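Speaker notes – packaging claims talk, Sidley, afternoon slot

**Opening (2 min, no slides)**

Ask who has paid extra for something because the pack said "eco". Wait for hands. Mine goes up too. Then say I've spent since November trying to find out what the word bought me, and the answer is thin.

**What the claims rest on**

Likier's survey logged 3,239 packs with some kind of green wording. Only 500 of them named a standard you could look up. Say the two numbers slowly. Don't round them.

The rest is leaves, arrows and "kinder". Kinder than what? I wrote to Dellemitz and got a brochure back.

Snack wrappers and other crinkly stuff are the worst for this. By the time you want to read the small print, the pack looks like this:
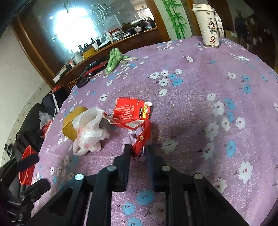

Arif Karunaratne disagrees with me on the small print: he thinks people do read it, at home, before they throw things out, and that firms would drop it if they didn't. Fair point, and I should give it its due. I'd still like to see one study that watched people do it. Asking them doesn't count – everybody says they read labels.

**The take-back scheme**

Navaratnam promised bins for up to 2,000 stores. Ask:

- how many are emptied
- where the stuff goes
- who checks

I have an answer to the first one only, and it came from their own press office.

A week's worth of ordinary household packaging mixes card, film and hard plastic, and a bin with one slot can't sort that.

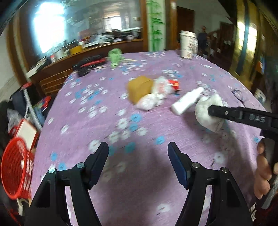
Sorting costs money, and the scheme's budget page has no line for it. Maybe it sits under "operations". I asked twice. If someone in the room knows, let them talk, even if it eats into the close.

**Close**

Skip the recycling rate chart if we're late. Go straight to questions, and repeat each one into the mic.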